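Ticket 398 – Printer jams, Dondonside office
Status: Closed
Opened by: Ifeanyi Onuoha

Second floor printer jams on every duplex job over 2 pages. Error code 86. Single-sided is fine. Paper is A4 70g.

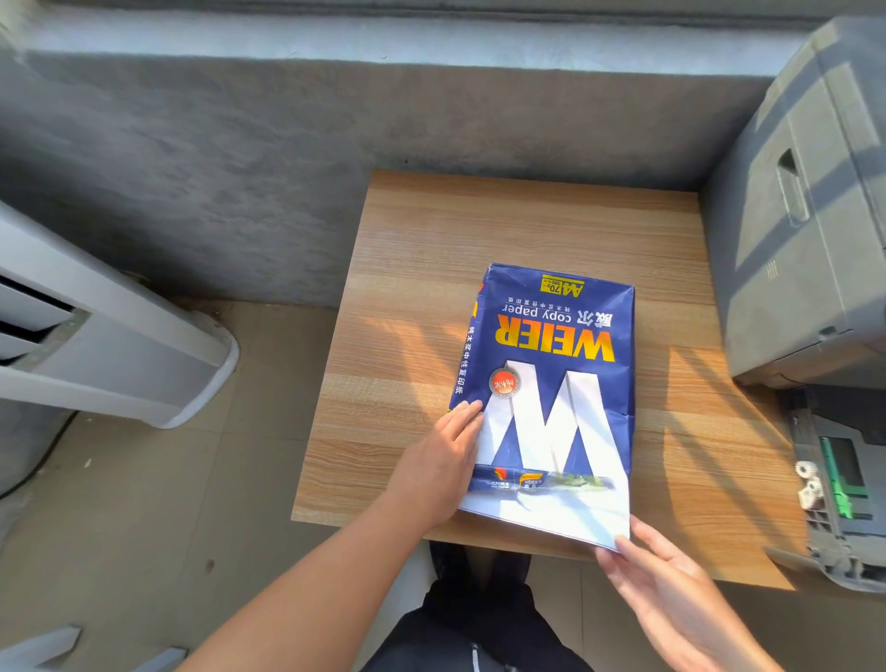
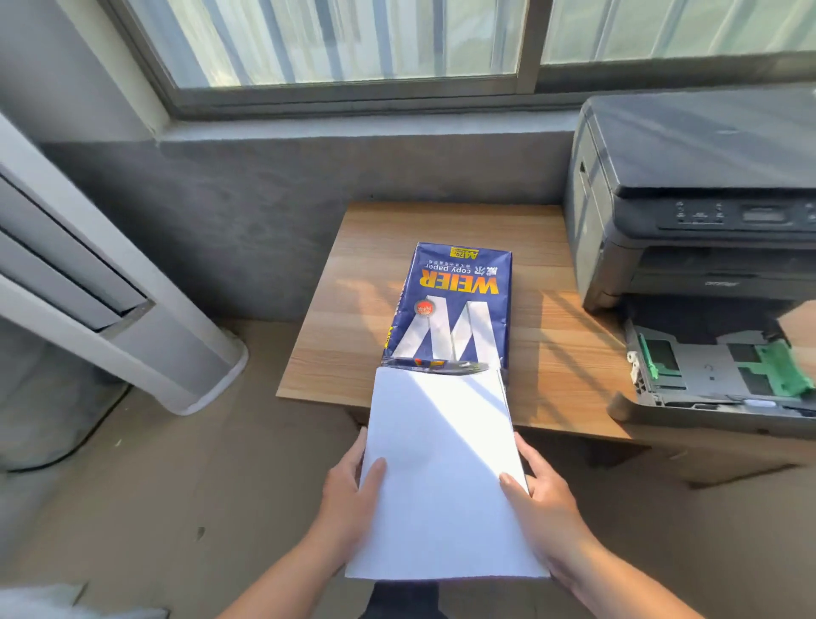 Attachments 1 and 2: copy paper, WEIER

Update, 10:40
Tray set to Heavy in the driver – changed to Plain. Still jams.

Update, 14:15
Duplex roller worn flat on one side. Ordered a new one from Treltumau.

Update, February
Roller fitted, counter reset. Ran 3,000 sheets duplex with no jams. Closing.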